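Prirkar Tischset mit zwei Armen: ein Schuljahr in der Robotik-AG

Testbericht vom 9. Oktober 2022

Wir haben das Set im vergangenen Schuljahr für unsere Robotik-AG angeschafft, Klasse 9 bis 12, Treffen einmal die Woche am Nachmittag. Vorher hatten wir fahrende Roboter mit Linienfolger, wie die meisten Schulen. Die Schülerinnen und Schüler wollten etwas mit Greifern machen, weil der Sisalville-Wettbewerb seit der letzten Ausschreibung eine Sortieraufgabe enthält. Das Budget war knapp, industrielle Arme kamen nicht in Frage. Geliefert wurde über den Händler Dierckx, Lieferzeit gut zwei Monate, Verpackung in Ordnung, ein Beutel Schrauben fehlte und kam nach.

Bezahlt haben wir für Tisch, zwei Arme und Steuerung 1975 Euro. Dazu kamen 200 Euro für Kabel, Klemmen und Ersatzteile, die wir für nötig hielten und auch gebraucht haben. Wer rechnet, sollte den zweiten Posten gleich mit beantragen.

Aufbau

Die Anleitung gibt es auf Englisch und in einer deutschen Übersetzung, von der ich abrate. In Kapitel 2 sind die Begriffe für Schiene und Halterung vertauscht. Nikola Dimitriou aus der elften Klasse hat den ersten Arm deshalb zweimal montiert. Beim zweiten ging es mit der englischen Fassung in einer Doppelstunde. Werkzeug liegt bei, der Inbusschlüssel ist allerdings zu weich und war nach der Montage rund. Einen vernünftigen Satz sollte man selbst bereitlegen.

Die Arme sitzen sich auf den Schienen gegenüber. Man kann sie auch nebeneinander montieren, dann überschneiden sich die Arbeitsbereiche stärker. Für die Wettbewerbsaufgabe ist die gegenüberliegende Anordnung vorgeschrieben, und wir sind dabei geblieben.

Software

Die Steuerung läuft auf einem normalen Schulrechner unter Linux. Für Windows gibt es ein Paket, das bei uns nach jedem Update neu eingerichtet werden musste. Programmiert wird in Python. Die mitgelieferten Beispiele funktionieren, sind aber kaum kommentiert. Wer noch nie mit Koordinatensystemen gearbeitet hat, braucht eine Einführung, und die muss von der Lehrkraft kommen. Ich habe dafür drei Nachmittage gebraucht und würde beim nächsten Durchgang vier einplanen.

Gut gelöst ist die Begrenzung der Gelenkwinkel. Sie lässt sich pro Benutzerkonto einstellen, die Jüngeren bekommen einen kleineren Bereich und weniger Geschwindigkeit. Der Not-Halt reagiert sofort. Nach dem Auslösen müssen beide Arme neu referenziert werden, auch wenn nur einer in Bewegung war. Das kostet jedes Mal ein paar Minuten und war der häufigste Grund für schlechte Laune. 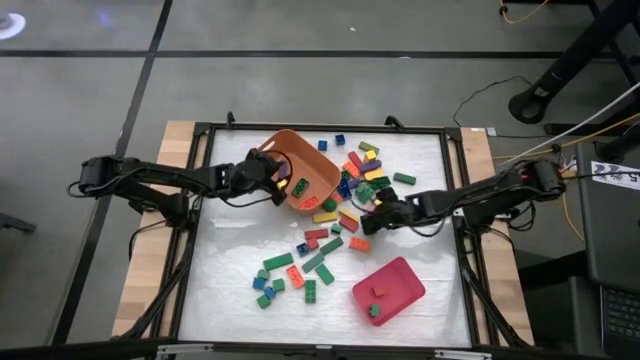 Die Sortieraufgabe ist schnell erklärt: Bausteine liegen auf der Fläche, beide Arme räumen sie in zwei Behälter, gewertet wird nach Zeit und Fehlgriffen. Im Detail ist sie schwierig. Einzeln liegende Steine sind nach ein paar Wochen Übung kein Problem mehr. Anders sieht es in der Mitte aus, wo Stangen und Steine dicht an dicht liegen und der Greifer beim Zufassen leicht den Nachbarn mitschiebt. Unsere Gruppe hat sich darauf geeinigt, zuerst den Rand abzuräumen und die Mitte zum Schluss anzugehen. Die glänzend weiße Unterlage hebt die Farben gut ab, nur spiegelt sie unter Deckenlicht, und Gelb und Orange hat unser Programm lange verwechselt. Alžběta Ondrejka hat die Erkennung schließlich auf einen anderen Farbraum umgestellt. Seitdem kommt die Verwechslung noch vor, aber selten.

Wichtig für den Kauf: Die Greifer sind für Steine dieser Art passend. Flache Teile bekommen sie schlecht zu fassen, und bei langen Stangen kommt es darauf an, wo man greift. Zu weit außen gefasst, kippt die Stange weg. Mārtiņš Rätsep hat eine kleine Routine geschrieben, die den Mittelpunkt berechnet und den Greifer vorher dreht. So etwas hätte ich in der mitgelieferten Bibliothek erwartet.

Behälter gehören nicht zum Lieferumfang. Man kann nehmen, was man hat, solange der Rand niedrig genug ist. Wir lassen sie absichtlich schräg stehen, das Programm soll die Lage selbst ermitteln.

Zwei Arme gleichzeitig

Der eigentliche Reiz des Sets ist die Zusammenarbeit beider Arme, und da ist es am schwächsten dokumentiert. Eine Kollisionsprüfung zwischen den Armen gibt es, sie ist ab Werk ausgeschaltet. Das steht in einer Fußnote. Wir haben es nach dem ersten Zusammenstoß gelesen. Schaden: eine Greiferbacke, als Ersatzteil problemlos zu bekommen.

Mit eingeschalteter Prüfung arbeiten die Arme vorsichtig. Kommt einer in die Nähe des anderen, wartet er. Das ist sicher, aber langsam. Die Gruppe hat die Fläche deshalb in eine linke und eine rechte Zone geteilt, und nur der Streifen dazwischen wird abwechselnd freigegeben. Die Absprache darüber, wer wann in den Streifen darf, war didaktisch das Ergiebigste am ganzen Jahr. Zwei Teams haben je einen Arm programmiert und mussten sich auf ein Protokoll einigen.

Haltbarkeit

Nach einem Schuljahr haben die Arme leichtes Spiel im zweiten Gelenk. Für unsere Zwecke reicht die Genauigkeit weiterhin. Laut Handbuch soll alle 800 Betriebsstunden gefettet werden, so weit sind wir nicht. Die Kabel sind der schwache Punkt. Die Zuleitung am rechten Arm hatte einen Wackelkontakt, den wir erst für einen Programmfehler hielten. Meine Kollegin Veerle Desmet hat das Kabel auf Verdacht getauscht, danach war Ruhe.

Der Kundendienst antwortet auf Englisch, meist innerhalb von zwei Tagen. Eine Garantieanfrage wurde ohne Diskussion anerkannt.

Was mir fehlt

Eine Simulation. Bei einer AG mit mehr als sechs Leuten steht immer jemand und wartet, bis der Tisch frei ist. Sigita Ramanauskas, die an der Partnerschule in Adavcombe dasselbe Set betreut, behilft sich mit einer Liste und festen Zeitfenstern. Wir machen es inzwischen genauso. Außerdem wäre eine Abdeckung für die Ferien schön — der Tisch staubt ein, und auf der Unterlage sieht man alles.

Kaufempfehlung

Für eine Gruppe ab Klasse 9, die schon etwas programmieren kann, ja. Für Einsteiger würde ich beim fahrenden Roboter bleiben. Man sollte einen Raum haben, in dem der Tisch stehen bleiben darf. Auf- und Abbauen bei jedem Treffen ist nicht sinnvoll, danach stimmt die Kalibrierung nicht mehr.

Im November fahren wir zur Vorrunde. Unser Programm liegt auf dem Server der AG, Kolleginnen und Kollegen mit demselben Set können es über das Sekretariat anfragen.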